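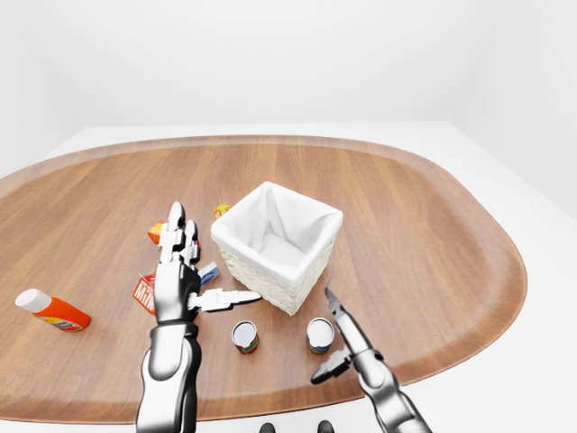 Scene rules for tabletop episodes, second revision

I rewrote our house rules for simulated tabletop tasks in August 2021, after the first version had grown to the point where people were following different halves of it. Ifeanyi Iyamu asked me to put the reasoning somewhere public, so it goes on the blog. The rules themselves live in the Rorolon repository and are shorter than this post.

The scope is narrow. We place grocery items and a container on a table in simulation, two arms with hands work on them, and each run is stored as an episode. Whether the policy trained on those episodes is any good is a separate question, and I will leave it alone.

Start state

The container starts empty. Version one allowed it to be pre-filled for variety, which made the success check depend on knowing what had been in there before step zero. The check now compares contents against the item list, and an item inside the container at the start is a rejected scene. A liner is allowed if it is part of the container asset. A liner as a separate cloth object is not allowed, and I don't expect to change that until the cloth solver stops costing us half the frame budget.

The container may be rotated to any yaw. We used to snap it square to the table edge. The result was a set of grasps that worked beautifully on square baskets and clipped the rim on anything turned by 45 degrees. A corner toward the robot is a perfectly legal start, and I would like to see more of them.

Item placement

Items may lie on their sides. Bottles in particular should do so in a fair share of scenes. The old generator rejected any object whose up axis was off vertical, a leftover from a shelf-stocking task where that made sense.

Clusters are permitted, and so is partial occlusion by the hand. The rule is that every item must be unoccluded from the head camera in at least one stored step before it is first touched. We check this with the segmentation buffer. Do not check it by eye; I have tried, and I was wrong often enough to stop.

At least one pair of items must have a clear gap of bare table between them wide enough for a closed finger. This is measured between collision meshes. Visual meshes on cans are slightly smaller than the collision hulls in our asset set, so a gap that looks fine in the render can fail.

Rim and surface

Any surface with a raised border gets its own collision mesh for the border. Version one treated the tabletop as a flat slab and the border as decoration, and fingers passed straight through it on low approaches. Of the 4,000 episodes in the Bruvix batch, 447 had at least one step with a fingertip inside the border geometry. They were removed. I considered keeping the ones where contact was brief and decided that defining "brief" would take longer than running the generator again.

Hands

Both hands start above the surface and outside the container. Minimum clearance is measured from the lowest collision point of the hand, thumb included. The thumb was missing from the old check – an oversight of mine, inherited by everyone who copied the function.

A hand may hover close to an object without touching it for as long as it likes. An earlier filter marked near-contact over a certain number of steps as a stall and discarded the episode. It also discarded most of the careful approaches, so the filter is gone. A real stall is now defined on joint velocity, both arms, with the threshold in the config.

Lighting and background

A plain wall is the default. Soft, even light is the default. Randomized backgrounds go in a separate split with a separate name, and the two are never merged before evaluation. Okafor merged them once, and it took us a good part of September to work out why the numbers had moved.

Reflective lids and arm housings stay reflective. I was asked twice to dull the materials because highlights confused the depth estimator. The answer is in the rules now: fix the estimator.

Logging

Store the seed, the asset hashes and the generator version with every episode. The Trerkitz export drops the asset hashes unless the flag is set, and 1,150 episodes from the first export will have to be matched to their assets from the render logs. I have a script for that, and it is slow.

Open items: liquids, transparent containers, and what to do when an item rolls off the table before the first command is sent. For the last one we currently reject the scene, though Ifeanyi thinks it should be kept as a valid failure. His argument is written up in the repository under the same heading.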